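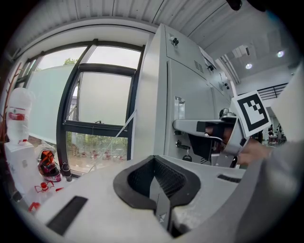 A white gripper, with a second one held in the hand next to it.

Media kitchen FAQ

I run the media kitchen for the Trerineck building, and these are the questions I get most, usually from somebody leaning in the doorway of room 513 with a flask in each hand. If yours isn't on the page, come by or send me an email. I don't bite!

How do I order plates or broth?
Use the sheet on the door or the online form, whichever you like – I check both first thing in the morning. Tell me the medium, the antibiotic, how many plates you want and which lab they go to. "The usual" is fine if you're Kjell Hägglund, who has ordered the same thing from me for years, but please write it out if you're anyone else. Orders of more than 100 plates need a couple of extra days, so plan ahead if you have a big screen coming up.

Can I use the autoclave myself?
Yes, once you've had the training. Marit Lindqvist does it and it takes most of a morning (bring coffee, but leave it outside the room). After that you get your name on the list and can book slots like everybody else. If you trained on a machine somewhere else I still need you to do ours, sorry. The door on this one has its own ideas and I'd like you to meet it with Marit standing next to you.

What cycle should I pick?
For plain liquid media, the liquid cycle at 121 degrees Celsius. The time depends on how much liquid is in each bottle, and there's a chart taped to the side of the machine. Big bottles take a lot longer to heat through to the middle than little ones, so please don't run a giant carboy on the small bottle setting and hope for the best. Glassware and tips go on the dry cycle. Never put liquids on that one! The fast exhaust will boil them over and then I'm the one scraping agar off the chamber floor.

How full can my bottles be?
Leave a good bit of headspace, at least a quarter of the bottle, and loosen the caps. A tightly capped bottle in an autoclave can burst. Put a piece of tape over the loose cap if you're worried about it wandering off.

When do I add the antibiotic?
After autoclaving, once the medium has cooled enough that you can hold the flask comfortably in a gloved hand. Ampicillin especially hates heat, so if you throw it in while the agar is steaming you'll get beautiful lawns of everything. Same goes for most vitamins and growth factors – filter sterilize them and add them afterward. Kanamycin is tougher, but I treat it the same way out of habit.

My sugar came out brown. Did I do something wrong?
Probably just a bit of caramelizing. Glucose cooked together with amino acids goes brown, and the longer the cycle the darker it gets. A slight tint usually doesn't bother E. coli, but for minimal medium or anything fussy I'd make the sugar as a separate stock, filter it, and combine the two later. I keep a filtered glucose stock on the shelf by the sink, so ask before you make your own.

How long do poured plates last?
It depends what's in them. Plain LB plates keep for a couple of months in the cold room if they're bagged and upside down. Ampicillin plates I'd use within a month, and if you're seeing lots of little satellite colonies around your real ones, toss them and get fresh. Tetracycline is light sensitive, so wrap those in foil. Date everything, please. I throw out undated sleeves in March and I will not be talked out of it.

Which agar do you use?
Right now it's the Kurkico powder. I had Carodholm before that and liked it fine, but it clumped on me and I got tired of swirling. If your protocol calls for a particular brand, bring me the jar and I'll use yours for your order.

What does the autoclave tape tell me?
Only that the outside of the bottle got hot. The stripes turn dark and everyone relaxes, but the tape can't say whether the middle of a packed load was sterile. For that we run spore tests, and the results are in the Shakya binder by the window.

Can I have my bottles back?
Yes, please take them! There are 3 crates of unclaimed ones under the bench. Rinse before you return any, and peel off the old tape while you're at it.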